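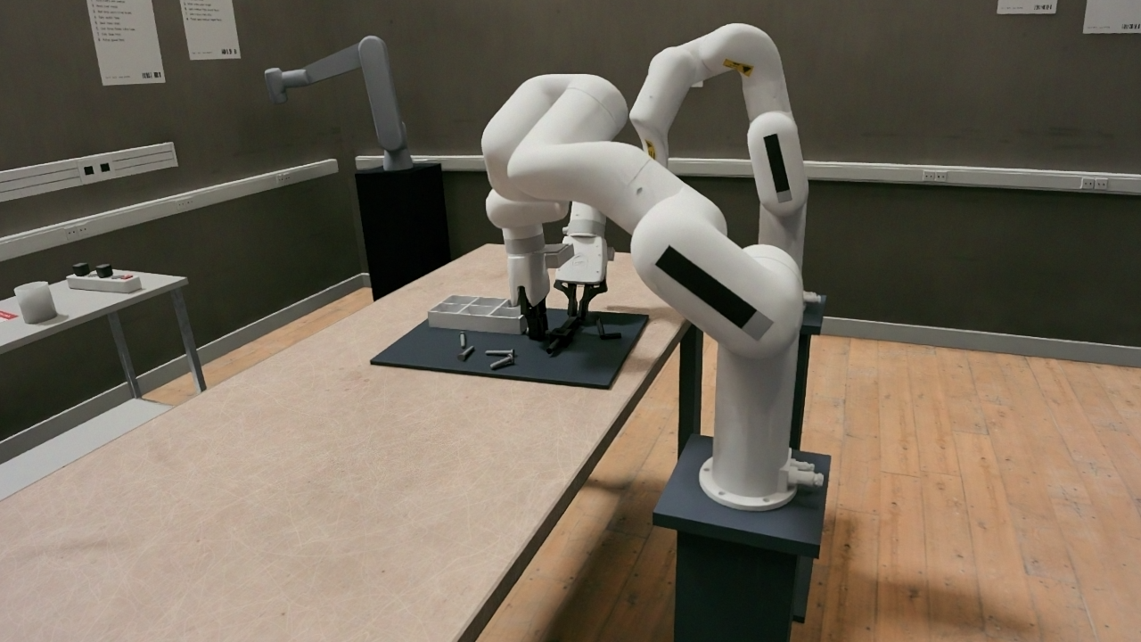
9月
Pichit Petchrat

件名: Re: [fesine-ml] 水門アップデート、戻ってくる価値はありますか

もやいさん、みなさん、こんばんは。Pichitです。

引用が長くなりますが、一つずつ答えたいのでそのまま残します。読みにくかったらごめんなさい。

> ご無沙汰しています。もやいです。春先に水軍戦のバランスで嫌になって以来、
> Fesineを起動していませんでした。
> 水門アップデートの評判がよさそうなので、戻ろうか迷っています。

おかえりなさい！ まだ戻ると決めたわけではないですよね、わかっています。でもこのメールを書きながら私はすでに、もやいさんの船がFadelの港に入ってくるところを想像しています。

先に結論を書いてしまうと、戻ってきてほしいです。というか、もやいさんのように戦闘より運河と荷物が好きな人のために作られたとしか思えないアップデートです。私はもともと戦闘も好きなほうなんですが、更新が入ってからというもの大砲を一発も撃っていません。大砲を降ろした場所に塩の樽を積んでいます。

> 質問その1。前のセーブデータはそのまま使えますか？
> 私の会社は川の上流に倉庫を並べすぎて、身動きがとれない状態で止まっています。

使えます。読み込むと最初に地形の変換が走って、ここで画面が固まったように見えるんですが、固まっていません。私の古いセーブは変換が終わるまで30分かかりました。お茶をいれて、飲んで、もう一杯いれて戻ったらまだやっていたので、さすがに心配になって掲示板を見に行ったら、同じことを書いている人が何人もいました。途中で強制終了するとセーブが壊れることがあるそうなので、待ってください。始める前にセーブのフォルダを丸ごと別の場所にコピーしておくのも忘れずに。私は忘れました。たまたま無事だっただけです。

それで、変換のあとに何が変わるかというと、川に「水位」が入ります。前までの川は青く塗られた道路みたいなもので、浅いところも深いところもただの速度補正でしたよね。今度は雨が降れば上がるし、乾季になれば下がる。荷を積みすぎた船は喫水が深くなって、先週まで通れた浅瀬で腹をこすります。これがもう、本当に楽しい！ 腹をこすって楽しいというのも変ですが、こすった瞬間に「あ、上流で水を貯めすぎたんだ」と自分の失敗がわかるんです。前は船が遅れても、どこが悪いのか表を見ないとわかりませんでした。

もやいさんの上流の倉庫については、むしろ宝の山になると思います。上流に土地を持っている会社は貯水池を掘れるんですが、倉庫の敷地はそのまま貯水池に転用できます。壊して更地にする必要はなくて、倉庫の管理画面から「掘削」を選ぶだけ。地盤の種類が砂だと水が抜けるので、そこだけは粘土の層があるか確かめてからにしてください。地層の表示はFキーではなく、なぜか天気のメニューの奥に引っ越しています。私は見つけるのにひと晩使いました。

> その2。水門の仕組みが難しいと聞きました。
> 説明動画を見ても、二段水門のところで毎回わからなくなります。

私もあの動画はわかりませんでした！ 説明している人がうますぎて、手がどんどん先に行ってしまうんですよね。

文字で書くほうがまだましかもしれないので、自分が納得した順番で書いてみます。

まず一段の水門から。扉が二枚あって、その間が部屋です。船が部屋に入る、後ろの扉を閉める、部屋の水位を前の水面に合わせる、前の扉を開ける。これだけです。ゲームの中では「後扉」「前扉」という名前ですが、船がどちら向きに進んでいるかで前後が入れ替わるので、名前で覚えると必ず混乱します。「上の扉」「下の扉」と読み替えてください。設定で表示名を変えられるので、私は全部の水門に手で「上」「下」と付けました。面倒ですが一度だけのことです。

二段水門は部屋が二つ続いているだけで、真ん中の扉を二つの部屋が共有しています。ここで詰まる人は、たいてい二つの部屋に同時に別々の船を入れています。下から上がる船と、上から下りる船が、真ん中の扉をはさんで向かい合ってしまう。どちらもどけないので永遠にそのままです。最初の夜、私はこれで麦を腐らせました。船員の満足度が下がっていく音が、小さいのに妙に耳に残るんです。ぽこん、ぽこん、と。

対策は、信号を一つ置いて、水門全体を一つの区間にしてしまうことです。部屋ごとに信号を置きたくなりますが、最初はこらえてください。一方向にまとめて何隻か通し、向きを切り替え、また何隻か通す。切り替えの間隔は水門の設定の「順番」タブにあります。慣れてきたら部屋ごとの制御に進めばいいし、進まなくても中くらいの会社なら十分まわります。

水の使い方も書いておきます。水門は一回動かすごとに、部屋一つ分の水を上から下へ落とします。雨季なら気にしなくていいのに、乾季にばんばん開け閉めしていると上流が干上がります。で、上流が干上がると自分の船だけでなく、同じ川を使っている他社の船も止まります。他社の好感度がざっくり下がります。逆に言うと、貯水池を持っている会社は乾季に水を売れるんですよ！ 水を売る！ 私はこの契約書の画面が出てきたとき、椅子の上で声を出しました。

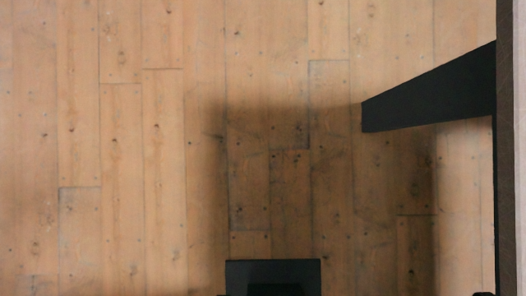
契約の単位は「一門分」です。相手が水門を一回動かすぶんの水、という数え方ですね。値段は交渉で、季節と、相手の船の混みぐあいで動きます。安い雨季に長期の約束を結びたがる会社が必ず出てきますが、すぐに受けないほうがいいです。乾季が長引いた年に自分の船まで通れなくなります。私の会社はこれで塩の便を落としました。それでも楽しかったので、読み込み直さずに続けています。落としたぶんは陸路で運んで、荷車の列が丘を越えていくのをずっと眺めていました。

> その3。マルチプレイはどうですか。
> 前は同期が切れて、船が陸の上を走っていたのを覚えています。

ありましたね、陸を走る船。あれはあれで好きでした。

今のところ私の組では一度も見ていません。Fadelの港を共有サーバーで育てているんですが、夜の9時ごろから集まって、それぞれ別の支流を受け持っています。川の水が全員共通なので、前よりずっと「一緒に遊んでいる」感じがあります。前は同じ地図にいても、結局は自分の会社の数字を見ているだけでしたから。今は誰かが上流で水門を開けると、少し遅れて自分のところの水がふくらんできて、あ、来た来た、とわかります。チャットで「開けます」「どうぞ」とやりとりする声が、だんだん本物の水門番みたいになってきます。

不満もちゃんと書いておきますね。いいことばかり書くと信用をなくしそうなので。

一つは夜の画面です。暗いです。水面と岸の境がほとんど見えません。灯台や桟橋の明かりを足せば見えるようになるものの、序盤はお金がないので手探りになります。設定の「月明かり」を最大にしておくとだいぶ楽です。

それから、船の名前。長い名前をつけると一覧の表示で後ろが消えます。前からの不具合がまだ残っていて、私の「みなみかぜ一号」と「みなみかぜ二号」は一覧ではどちらも「みなみかぜ」です。これで荷物を積み間違えます。番号を頭に持ってくればいいだけなんですが、名前として格好が悪いので意地になって直していません。

あと、荷役の人足がときどき桟橋の端で足踏みをして動かなくなります。一度つまみ上げて置き直すと動きます。Ruangritの開発日誌に、次の修正で直すと書いてありました。あのスタジオは書いたことはだいたいやるので、待っていれば来るでしょう。

> その4。値段のことも教えてください。本体しか持っていません。

水門アップデート本体は無料です。本体を持っていれば、起動するだけで入ります。

有料なのは同じ時期に出た地図の追加で、こちらは湖と三角州の地方が増えます。全部入りのセットは私が買ったとき3590円でした。本体をすでに持っている人は、セットよりも地図だけを買うほうが安くなるはずなので、買う前にカートの中を見比べてください。

私は買って満足していますが、急いで買わなくていいと思います。水位や水の売買は最初からある地図でもそのまま遊べます。もやいさんの場合は特に、止まっているセーブを動かすだけでしばらく忙しいはずです。三角州は水の流れが枝分かれして、どこに水が行ったのか追いかけるのが大変なので、二段水門がこわくなくなってからのほうが楽しめます。湖のほうは風が強くて、帆船が好きな人にはたまりません。朝の霧が晴れるころに帆を上げると、対岸の鐘の音が聞こえてくるんです。あれは音を大きくして聞いてほしい。

> その5。Vatovはまだ使えますか？ 前はあれなしでは航路が組めませんでした。

使えます！ Vatovの新しい版がもう出ています。

ご存じない方のために書いておくと、Vatovは有志の作った航路計画のMODで、港と港を線で結ぶと所要日数と儲けを出してくれるものです。今度の版で水位の予測がつきました。乾季の終わりに線を引くと、通れなくなりそうな区間が赤くなります。古い版を入れたまま新しいFesineを起動すると、タイトル画面から先に進めなくなるので、先に古いほうを外してください。MODのフォルダから丸ごと消して、新しいものを入れ直すのが確実です。上書きだと古い設定ファイルが残って、港の名前が全部化けます。化けた港の名前で一日遊んだ人がこのリストにもいます（私です）。

ただ、できれば最初の一週間はVatovなしで遊んでみてほしいんです。MODを悪く言いたいわけではなくて、私は大好きで、毎晩使っています。でも予測が出てしまうと、赤いところを避けるだけになってしまうんですよね。自分で川を見て、岸の草の濡れ方とか、杭に残った線の高さとかで「今日はまだ行ける」と判断して、行ってみて、やっぱり腹をこする。あの時間は最初にしか味わえないと思うので。杭の線は本当に見る価値がありますよ。前の雨季の高さがちゃんと残っています。

> 最後に。もう一度はじめるとして、最初に何をしたらいいですか。

私だったら、止まっているセーブはいったん置いておいて、小さい地図で新しい会社を始めます。変換を待っているあいだに別のことをしたい、というのもありますし。

始める土地は、支流が一本だけのところがいいです。船は平底のいちばん小さいのを買ってください。遅いし荷も積めませんが、浅瀬で止まらないので水位の上下をのんびり見ていられます。荷は薪か煉瓦。腐らないものなら、水門で詰まっても損がふくらみません。麦と魚は後回しです。魚は本当に後回しにしてください。

最初の水門は、いちばん落差の小さいところに一段で作ります。作ったら船を一隻だけ行き来させて、扉の動きを横からじっと見る。私はこれをやらずに、いきなり本流に二段のものを建てて、さっきの麦の話になりました。

お金が少したまったら、貯水池を一つ。そのあたりで乾季が来るはずなので、隣の会社から水の相談が来ます。受けるかどうかはお任せします。隣の社長の性格にもよるので。うちの隣は、約束の日を必ず一日まちがえる人で、そのたびに水門の前で船が並びます。腹が立つんですが、顔のイラストがいいので許しています。

自分の遊んだ時間を見たら、更新のあとだけで100時間を超えていました。仕事はちゃんとしています。睡眠は、まあ、来月から。

Fadelのサーバーは、このリストの方ならどなたでも歓迎です。支流がまだ空いています。北側の、岩の多いほうです。水は冷たそうな色をしていて、流れが速く、水門を置く場所に悩むんですが、岩の間から滝が落ちているところがあって、私はそこに誰かの倉庫が建つのをずっと待っています。入りたい方は私あてに直接メールをください。合言葉をお送りします。声のチャットは使わなくても大丈夫で、文字だけの方も半分くらいいます。

もやいさんへ、もし古いセーブを変換して何かおかしくなったら、ログのファイルを添えてこのリストに投げてください。読める人が何人かいますし、私も読めるふりくらいはできます。上流の倉庫がどうなったか、どうか教えてくださいね。あの並べすぎた倉庫の列、前に見せてもらったときから大好きなんです。

追伸。水門に猫が住みつくことがあります。水門の管理画面に「猫」という項目が増えていたら当たりです。ねずみの被害が減って、扉の開け閉めがほんの少し遅くなります。追い出すボタンもありますが、押した人の話はまだ聞いていません。

Pichit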